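Dishes Under the Counter, Six Months In

Dec 24, 2024

Back in June I wrote a short, grumpy post about the current fashion for taking down upper cabinets and moving all the dishes below the counter. I said I thought it was a decorating idea dressed up as a practical one. I got more mail about that post than about anything else I've written, most of it telling me to try it before I complained. So I tried it. I'm still mostly skeptical, but less sure of my reasons than I was.

First, the sales pitch, which you have probably heard. Plates are heavy. Lifting heavy things over your head is bad. Drop a plate from a wall cabinet and it hits the counter, then the floor, then your foot. Store it low and the worst that can happen is a short fall. Also your kitchen will feel bigger, your guests will be able to help themselves, and you'll unload the dishwasher in half the time. That last claim is from the Nirthorpe catalog, which I keep by the couch because it makes me argue out loud.

Half the time compared to what? They don't say. My dishwasher is on the same side as the old cabinet was. I used to stand there, bend for a plate, straighten up, put it away. Now I bend for a plate and stay bent. I timed neither one and I'd be surprised if Nirthorpe did.

The weight argument is better, and I'll give it more room. My everyday dishes are white, plain, and heavier than they look. I put a stack of them on the bathroom scale once and was a little shocked. Getting a stack like that down from the second shelf of a wall cabinet was a two-handed job with my elbows above my chin, and I'm not tall. So yes, low is easier on the shoulders. What the catalogs leave out is that the work has to go somewhere, and in my case it went to the knees. If the shelf is at the bottom of the opening you can't really reach it by leaning over. You lean, you run into the counter with your forehead (twice so far), and then you give up and squat like you should have done to start with.

A reader wrote in to say that deep drawers solve this. They do, I think. A drawer comes out to you. A shelf makes you go in to it. But the drawer units I priced started at 300 dollars for a single wide one, before anybody came to fit it, and the set with the little pegs that keep the plates from sliding was 2566 for the run of counter I had in mind. I laughed and closed the page. At that price I can buy a lot of knee cream.

What I did buy was a shelf organizer from Jorix, one of those wire risers that are supposed to double your space. It didn't double anything. It let me put bowls over plates without stacking them directly, which sounded smart until I found that the riser's legs sat exactly where the dinner plates wanted to be. The plates could go under it only if they went in at an angle, and a stack of plates does not enjoy an angle. I took it out after a couple of weeks. It now holds flower pots in the garage and is very good at that.

Then there were the liners. Everybody told me to get liners. The Tirivix ones have a rubbery grip that is meant to stop dishes from creeping, and I had never noticed my dishes creeping in the first place. What the liner did do was grab the bottom plate every time I tried to push a stack to the back, so the top of the stack kept going and the bottom stayed put. On bare wood a stack slides in with one push. I pulled the liner out and haven't missed it. If you have toddlers or a kitchen that shakes when trucks go by, you may feel differently.

So what did work? Short stacks. I resisted this one because it seemed so obvious, and because the photos always show a lovely tall tower of matching plates. Tall towers are fine up high, where you're taking from the top. Down low you can't see the top without sticking your head in, and there's the underside of the counter to think about as well. Two or three pieces at a time, bowl on top, and it goes in and comes out without any drama. 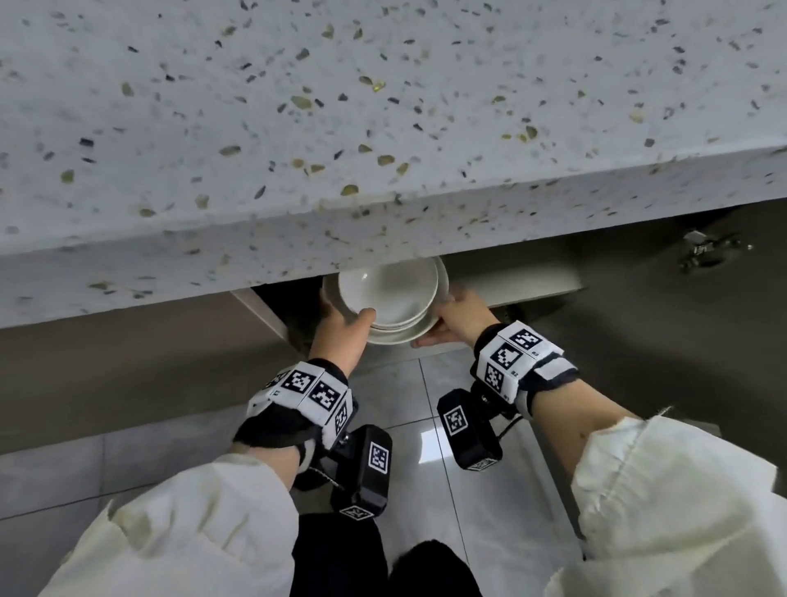 I also stopped sorting strictly by kind. The old cabinet had a plate pile, a bowl pile, and a pile of whatever else. With a low shelf that meant squatting at one spot, shuffling over, and squatting again. Now a bowl lives on the plates it gets used with. It looks less tidy and a purist would hate it, but I go down once per meal, and that is the only number in this whole business I care about.

Keep your fingers in mind, too. Up high you set a stack down from above and let go. Down low you come in from the side, with one hand more or less underneath, and that hand has to get out again. I pinched mine a few times before I learned to let the back of the bottom plate touch down first and then ease my fingers out from under the front. I have not seen this in any of the articles, which makes me wonder how many of the people writing them have put a plate away.

Light is the other complaint. An open space under a counter gets dark quickly toward the back, even in the middle of the day. The stick-on lights from Luo were the popular suggestion in my inbox, and they do help for as long as the batteries last. In my case that was until the week after I threw out the packaging and forgot what size they took. I've gone back to feeling around. White dishes are at least easy to find in the dark, so that's one point for boring taste.

As for the guests helping themselves, I can report that guests do not look under a counter. They open every door at eye level first, politely, and then they ask. My sister-in-law has been here four times since summer and still asks. The kitchen does feel a bit more open, I'll grant that. It felt more open the day I took the junk off the top of the fridge, too, and that was free.

Would I do it again? With drawers, maybe, if someone else paid for the drawers. With plain shelves, I'd do it for the heavy things and leave the glasses and mugs up where I can see them, so half of the wall cabinets would stay right where they were. I know that's a dull answer. A few of you are going to write and tell me I bought the wrong riser, and you may be right, but I'm not buying another one.

Next up is the cutlery question, which I've been putting off. I have dinner for nine to get through first, and every one of those plates has to come up from the floor.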